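4. Registro de estadísticas defensivas en directo

Esta sección se dirige al anotador principal y a su auxiliar. Antes de continuar, compruebe que la plantilla de ambos equipos se ha cargado conforme a la sección 3 y que el reloj de Lindix está sincronizado con el marcador del estadio.

4.1 Apertura del partido

1. Inicie sesión con el perfil «Anotador». El perfil «Consulta» no permite guardar jugadas.
2. Seleccione el partido en la lista y pulse Abrir acta.
3. Confirme los dorsales titulares de la defensa. Los cambios posteriores se introducen desde el menú Sustituciones.
4. Asigne al auxiliar el segundo terminal mediante el código 581.

Nota: si dos jugadores comparten dorsal, Lindix solicitará la unidad (defensa o equipos especiales) en cada jugada.

4.2 Placajes y capturas

1. Al finalizar la jugada, pulse Placaje e introduzca el dorsal del defensor.
2. Si intervienen dos defensores, pulse Asistido e introduzca ambos dorsales. El programa anota medio placaje a cada uno.
3. Si el quarterback es derribado detrás de la línea de golpeo en una jugada de pase, pulse Captura. El placaje se suma de forma automática; no lo registre por separado.
4. Revise la línea de resumen y pulse Validar.

Precaución: una jugada validada solo puede modificarse con la clave del delegado estadístico. Las jugadas anuladas por penalización deben marcarse como nulas, nunca borrarse – el borrado altera la numeración del acta. 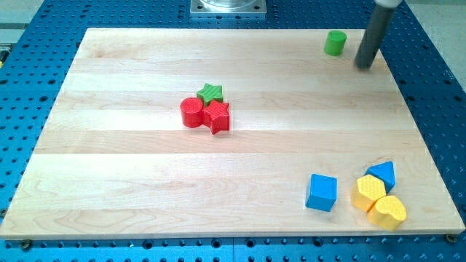 El acta admite un máximo de 200 jugadas por partido, prórrogas incluidas. Al alcanzar la jugada 129, el programa muestra un aviso y propone guardar una copia intermedia, que conviene aceptar. Para repasar lo anotado, la vista Agrupada reúne las acciones de cada defensor en conjuntos separados, del mismo modo que los bloques de colores de la fotografía aparecen repartidos en tres grupos sobre el tablero de madera. La vista Cronológica conserva el orden de las jugadas y es la única válida para la firma del acta.

4.3 Récords y marcas de temporada

1. Abra Histórico y elija la categoría (debutantes, temporada o carrera).
2. Active Avisar al igualar. El aviso aparece en ambos terminales.
3. Antes de comunicar una marca a la megafonía, compruebe que la jugada figura como validada.

Nota: las temporadas anteriores a la implantación de Lindix se importan desde el archivo de la liga Mitholm. Cualquier discrepancia debe remitirse a Maricruz Trujillo, responsable del archivo, con indicación del partido y del número de jugada.

4.4 Cierre

1. Pulse Cerrar acta una vez concluido el partido.
2. Recabe la firma de los delegados de ambos equipos.
3. Exporte el fichero y consérvelo hasta recibir el acuse de la liga.

Revisión de esta sección: 26/07/2026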